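Can a machine do the chores yet? Your questions, answered
Tanasarn home automation pages
Written by Jintana Kaewkla. Last updated 17 April 2019

So can I buy a robot that does housework?
For one job at a time, yes! Robot vacuums are good now, and robot mowers are getting there. If you mean one machine that clears the table, folds the towels and puts the toys back in the bin, no. I'd love to tell you otherwise.

Why is vacuuming so far ahead?
A vacuum never has to pick anything up. It rolls over a flat floor, bumps into a chair leg, turns and carries on. Missing a patch is fine, it can go back tomorrow. Loading a dishwasher means touching breakable things of every shape, and a dropped glass stays dropped.

What about folding laundry?
Cloth is one of the hard ones. A shirt never lands the same way twice, and half of it is always hidden under the other half. The Plillari people have been working on towels (just towels, no sleeves) and I could watch their arm hunt for a corner all afternoon. I still fold faster, and I'm slow.

Aren't factories full of robots already?
They are, and some of them are wonderful to watch. But a shop-floor arm usually gets its parts in the same place, facing the same way, all day long. Prerer runs a packing cell that handles 2,000 cartons a shift without fuss. Hand it a carton lying on its side and the line stops until a person comes over.

Do the small workshops get anything out of this?
More than they did. Piltow, a parts shop I visit a lot, has an arm loading one of its mills. Setting it up for a new part took 182 minutes the first time and 29 the last time I asked. That change excites me more than any speed record — short runs start to make sense.

What about tidying up? Surely sorting things is easy?
Sorting by color is pretty easy. Moving the things is where it gets interesting. Lots of people practice on a small version of the job: a handful of plastic shapes, a board, and an arm with a plain rod that can only push. With no fingers to grab with, every move is a nudge, and a nudge can send a block sideways or take its neighbor along.
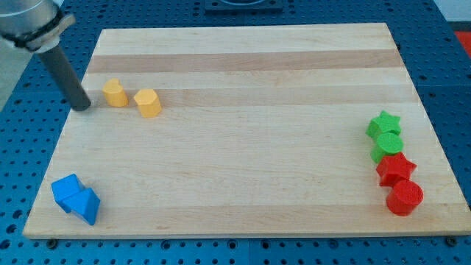
Blocks grouped by color on a wooden board, with the rod near the yellow pair.

Is pushing blocks really a chore?
It's a piece of one. Think of sliding crumbs to the edge of the counter, or making room on a crowded shelf. You do it without looking.

When will I have one at home?
I don't give dates anymore. I'd expect more single-job machines first, and I'll be first in line for one that does the litter box.

Can I send in a question?
Please do! We've had 109 so far, and I'll add another batch of answers in May.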